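Keeping Paperbacks and Hardcovers in Working Order

Updated 3/29/18

These notes cover storage, cleaning and small repairs for ordinary reading copies kept at home. They do not apply to anything old, signed or insured. Take those to a conservator.

Shelving

Books should stand upright with enough pressure from their neighbors to stay vertical, and no more. If a volume has to be pulled by the top of the spine to get it out, the shelf is too full. Push the books on either side back a little and grip the middle of the one you want.

Anything over 1000 pages does better lying flat. The text block in a thick hardcover is heavy enough to pull away from the case when it stands for years, and the first sign is a gap at the top of the spine. Omnibus editions of fantasy series are the usual offenders. My Bornberg omnibus went this way before I moved it to the bottom shelf, on its side, with only one other book on top of it.

Particleboard shelves sag when the span is too long for the load. For a full row of hardcovers I would not go past 34 inches without a center support. Check with a straightedge along the front. A sagging shelf tilts the end books inward and their covers warp to match.

Leave a finger's width between the books and the back panel, more on an outside wall. Paperbacks that touch a cold wall pick up damp along the fore edge before you can see any change in the covers.

Humidity and light

A small dial hygrometer on the shelf is enough. Mine is an Asitz, set behind the front row so that it reads the air the books are in. Compare it with a second instrument every November, when the heating goes on, and adjust the screw on the back if the two disagree. Steady readings matter more than a particular number. Paper that swells and dries over and over goes wavy – no amount of pressing gets it fully flat again.

Do not keep books in a kitchen above the height of the counter. Steam and cooking grease both rise, and grease on an uncoated cover is permanent. Cookbooks are the exception people make. A clear polyester jacket, folded over the cover and taped only to itself, will take most of the abuse. 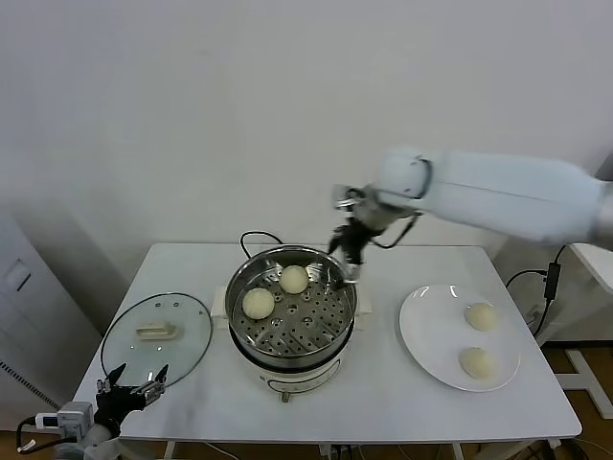

Direct sun fades red and orange spines first. If the bookcase cannot be moved, a blind does more than window film. Rotating the books only gets you an evenly faded set.

Cleaning

Dust with a soft, dry brush. Hold the book shut and brush the top edge from the spine outward, so that the dirt does not end up down behind the headband. A vacuum is fine if the brush attachment has a piece of nylon stocking over the end to catch loose bits of paper.

Pencil marks come off with a white vinyl eraser, worked in one direction. Leave ink alone. Price stickers lift with a hair dryer on low, moved constantly, and a plastic scraper held nearly flat. Test laminated covers in a corner, as some laminates bubble.

For musty smell, stand the book open in a lidded tub with a dish of baking soda next to it. Nothing should touch the powder. Change the soda weekly and expect a month or more.

Repairs

Loose page: run a thin line of PVA adhesive along the inner edge with a toothpick. Set the page in, square it to the fore edge, and close the book with a strip of wax paper on each side of the repair. Put it under weight for 12 hours. I use Grustent white, but any PVA sold for bookbinding will do. Craft glue dries too stiff and the page next door eventually cracks out along the same line.

Torn page: use wheat paste and Japanese tissue. Tear the strip instead of cutting it, so the fibers feather out at the edges. Never use clear office tape. It yellows, then the carrier falls off and leaves the adhesive in the paper.

Loose hinge on a hardcover: stand the book on its tail with the covers partly open. Coat a knitting needle with PVA, slide it down the gap between the spine and the text block, roll it once against the joint, and withdraw. Close, wipe, and press with a needle laid in each outer groove.

Detached paperback cover: scrape off the old glue first – it has to come off down to paper or the new layer will not hold. My copy of Khổng has been reglued this way and opens normally. Score the new crease before you glue.

Replacement endpapers: 125 gsm stock is adequate for most hardcovers. Check the grain direction, which must run parallel to the spine. Bend the sheet gently both ways. It folds more easily along the grain.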